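Folding T-shirts so they stay folded

In our house the clean laundry was always waiting on a chair until it became wrinkled again. Since October I fold everything in one time, in the evening, and I want to share the small rules that helped me.

Use a table and not the bed. The bed is soft, and the shirt moves with your hands. A smooth table at the height of your hips is much better for the back also. If the table is rough, put a cloth over it and let it hang down a little in front.

Keep the pile at one end, on the left or on the right, as you like. Take one piece, lay it flat, and brush it with the open hand from the neck to the hem. Do the T-shirts first and leave the striped and thick things for later.

Hold the shirt at the shoulders when you move it. The shoulder seam is strong and does not stretch like the neck does. If the fabric bunches near the top, put it down, smooth it and take it again.

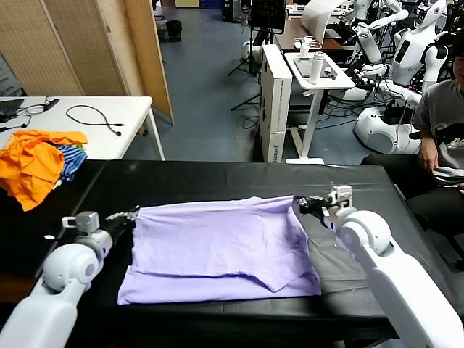
Lavender T-shirt on a black table, with the rest of the pile at the left end.

A dark table is good for light colors, as you see the edge of the fabric very clearly. For black shirts I put a white towel under.

After the first fold, check the crease with your fingers. When one layer hangs out at the side, open the shirt and start again, it takes 5 seconds. I fold the sides to the middle, then the bottom up to the neck, then once more in half. My drawer from Whitlock is not deep, so I stand the shirts on their short side, like books.

My neighbor Kelly Tunstall rolls her shirts and puts a Bandex strap around them for travel. I tried it for a weekend in Biltport and it was fine for cotton, but linen came out with many lines. For linen I still use the hanger.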